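# About Trolovden

Trolovden rents out fake food. We started in June, nine years ago, when Roxana Usuga needed a banquet for a school play and found that real fruit under stage lights has a working life of one act. She bought two grapes' worth of plastic (her words) and has not been able to stop since.

Today the shelves hold more than 1000 pieces – fruit, bread, fish, a ham everyone is too fond of – and they go out to theaters, shop windows and the occasional wedding with a theme. Roxana still does the buying. Mwende Nzioka runs the packing bench. Luuk Van Wijk answers the phone and will tell you, at length, which cheeses photograph well.

Most of our day is handling. Things get picked up, looked over, wrapped, unwrapped by you, and sent back to us in whatever you had lying around. Fruit with leaves gets extra attention, since leaves are the first thing to go.

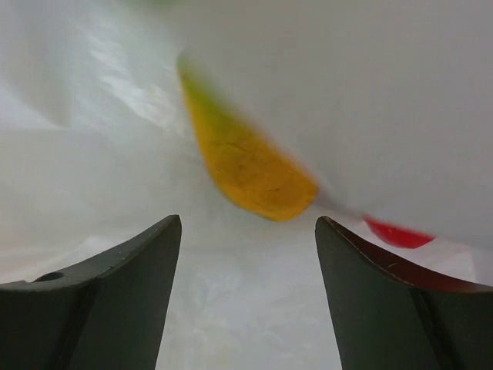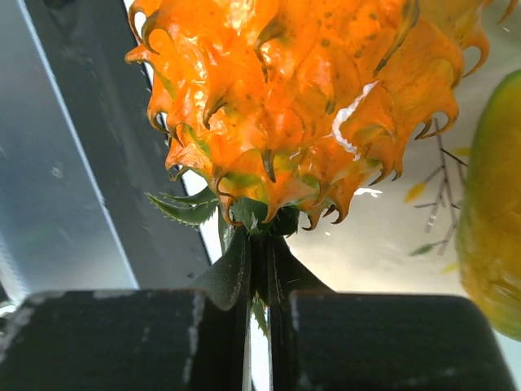 *Second picture: the orange pineapple, leaves down.*

Yes, it is very orange. We have had letters. It is also our most requested piece of fruit, ahead of the Minami melons and well ahead of the Dusen pears, which are accurate in every respect and which no customer has ever asked for twice.

**How renting works**

Send Luuk a list and your dates. He'll send back a price and probably a suggestion about cheese. Pieces go out clean and wrapped. Please return them clean, and please don't glue them to anything. If you must glue them, call first and ask for Mwende – she knows which glues come off.

We don't sell from the rental shelves, with one exception: the ham is available to a serious buyer.

Page last updated August 2019.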